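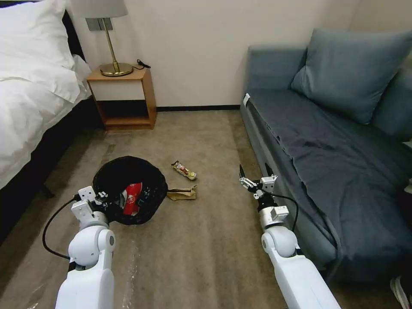 A bed, a nightstand and a blue-gray sofa bed

I took up handball at 38, and my knees have opinions! Our club in Zelluscombe has two women's teams now, and the second one (mine) lost to Cirholm by four goals in February. We were thrilled — the time before, we'd stopped looking at the scoreboard. Yee-man Kao, our keeper, saved two penalties and yelled at me after both. On a good night we get up to 300 people in, and they sing the whole way through.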